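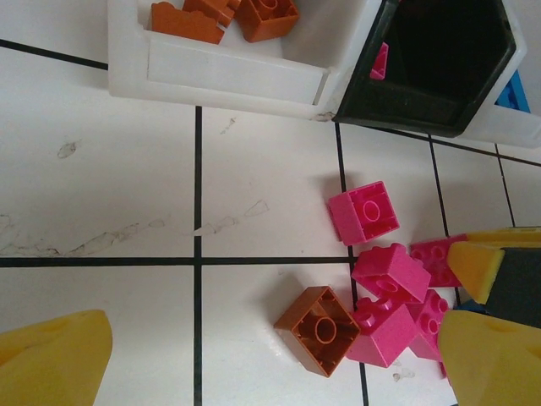 Orange toy bricks in a white bin, with pink and blue ones in the containers beside it.

Hallevico wants your old toy bricks back, and it says it will pay for them. The toy chain opened its brick return program in 18 stores in October, offering a $10 store credit for each full bag of used plastic bricks. The bricks are to be cleaned, sorted and sold again in mixed tubs under the name Derketti.

The company calls the program "a closed loop for play." That is a large claim to hang on a bag of bricks, and the details released so far don't do much to hold it up.

Start with the credit. It can be spent only in Hallevico stores, and only on new toys priced at more than twice its value. It can't be put toward a Derketti tub. A family that brings in a bag of old plastic is therefore steered toward leaving with new plastic, and probably more of it. Asked about the rule, company spokesman Guoqing Qian said it "keeps things simple at the register."

Then there is the question of where the bricks go. Hallevico said it took in 1,392 bags in the first two weeks. It hasn't said how many of those bags went into tubs, how many were turned away, or what happened to the ones that were. Qian said the company would report on "material outcomes" after a full year. 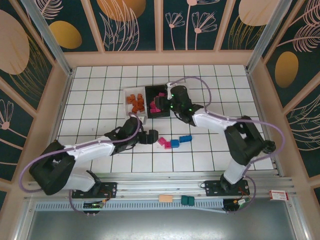 Blocks and containers on a white tiled work surface.

Vimala Pinto, who runs a secondhand toy store called Luik and has bought and sold used bricks for years, said the missing numbers are the only ones that matter. By her account, the hard part has never been getting people to hand bricks over.

"People are glad to be rid of them," Pinto said. "You get a bag and it's half bricks, and then it's doll shoes, dried-out markers, some part off a blender. Going through that takes a person's whole afternoon. I'd love to know who is doing it for what they're charging."

Hallevico has passed the cleaning and sorting to a contractor, Nistine, and neither company would say what that work costs. Nistine manager Hongmei Yin said the bricks are washed, separated by color and checked for cracks before they are packed. She would not say how many bricks fail the check.
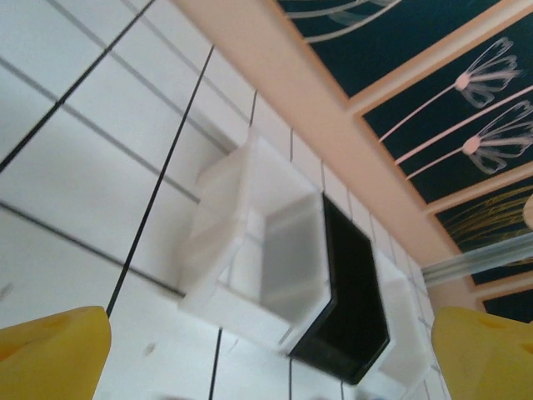

Cleaning is where parents seem to have the most doubts, and the program's leaflet gives them little to go on. It promises bricks that are "play-ready" without saying what they are washed in, how hot, or what counts as clean enough to pass. A single inspection under good light on a pale surface would at least be something a customer could understand. Glossy white tile is unforgiving that way — one small dark speck stands out on it even among the gray seams and black lines. Used bricks, with their hollow undersides and tight corners, hide a lot more than a flat surface does, and the leaflet doesn't mention the undersides at all.

Yin said Nistine follows "the same care we would want for our own children." Asked for a written standard, she said one was being prepared. The tubs are already on the shelf.

Jianhua Tan, a father of two who dropped off a bag on the first morning, said he had no complaint about the return itself, which took a couple of minutes. He hasn't used the credit. "Everything I picked up was too cheap for it to count," he said. "So I'd have to go and find something more expensive that we don't need."

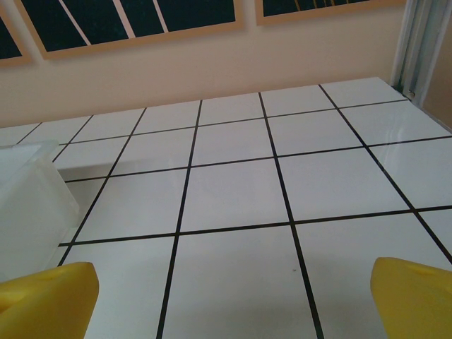 Aoife Costello, who writes a newsletter on household waste, said store credit programs should be judged by what they keep out of the trash, and that a year is a long time to wait to find out. She also pointed out that bricks are among the toys least likely to be thrown away in the first place, as they get handed down to cousins, given to schools or sold by the pound.

"If they wanted a challenge, they'd take back the plastic playsets with the batteries in them," Costello said. "Bricks were already doing fine."

Hallevico said it has no plans to add other toys. The brick program is set to run through the holidays, and bags are accepted at the customer service desk until 6 p.m.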